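Narinuraについて

Narinuraは、家庭での物の扱いをロボットに学ばせる手法を検証している小さな会社です。代表のRosario Longoを含め、「実演データを増やせば器用になる」という説明をそのままは信じていない者が集まっています。

現在の主な課題は、手持ちグリッパーによる実演から把持動作を学習する手法「Amau」の評価です。収録は実験室を使わず、普通の居間で行います。光沢のある天板、映り込み、薄い花形の皿。論文の図ではあまり見かけない条件ばかりです。 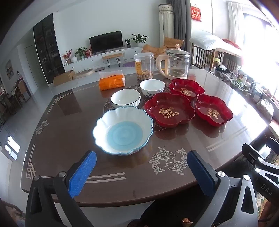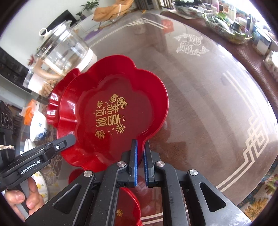

花形の赤い皿と手持ちグリッパー。2枚目では皿の縁をつまんでいる。

これまでに集めた実演は1302件、そのうち評価に使えると判断したのは1014件です。除外した分も理由を付けて残しています。成功率だけを並べた表は、何を捨てたかが書かれていなければ読みようがないと考えています。

Amauの結果についても、今のところ強いことは言えません。学習に使った部屋では安定していても、別の家に移すと縁の位置を取り違える例が残ります。データ量の問題なのか、手法の問題なのか、まだ切り分けられていません。

共同検証のご相談は受け付けています。ただし、良い数字だけを公表する前提の案件はお断りしています。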